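Lulemora launches a mailing box that folds without instructions

FOR IMMEDIATE RELEASE – Wed 18 April

Lulemora, the packaging supplier to small shops and people who sell candles from the spare room, today announces the Onu, a plain brown cardboard mailing box. It is brown because cardboard is brown. We looked into other colours and they cost more.

The Onu arrives flat, in bundles, and is folded up by the customer. It has side panels, tabs and a flap, and the tabs go into the slots. Earlier boxes in our range came with a folding leaflet, which customers told us they used mainly to level the packing table.

Development took 7 months and 1092 sample boxes, most of which are now holding other sample boxes. The first production run is 4000, and orders open in May through our distributor, Flandia.

"We wanted a box you could put together while thinking about something else," said Prasert Kaewkla of Lulemora. "Tape is optional. We know people will use it anyway, and we have made our peace with that."

The Onu replaces the Drurkov, which was discontinued last year after more than 900 customers wrote in about the lid. We read all the letters. Several were very well put.

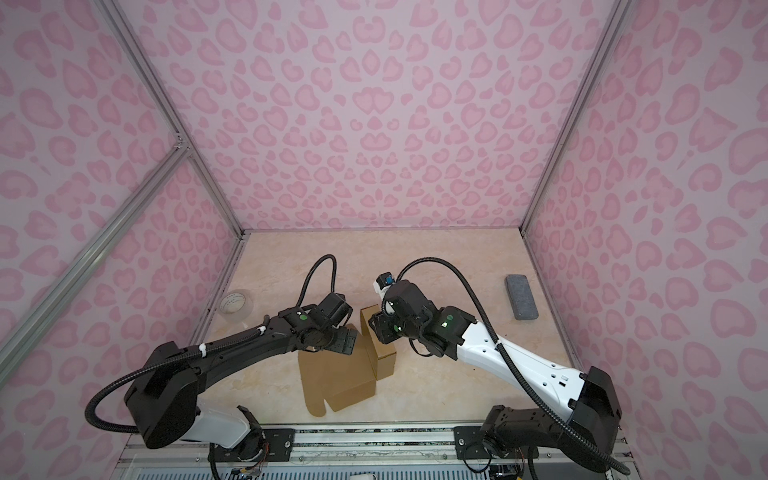

Crisanto Maglaya, whose shop tested the Onu over the winter, reports that it goes together quickly once the side panels are up, that the tabs stay where they are put, and that he would still like it to come in a size that fits a teapot – a request he has now made in writing twice.

A teapot size is under consideration. Trade customers can ask Flandia for a sample bundle, limited to one per shop. Please fold them before forming an opinion.

ENDS

Press enquiries: Prasert Kaewkla, Lulemora press desk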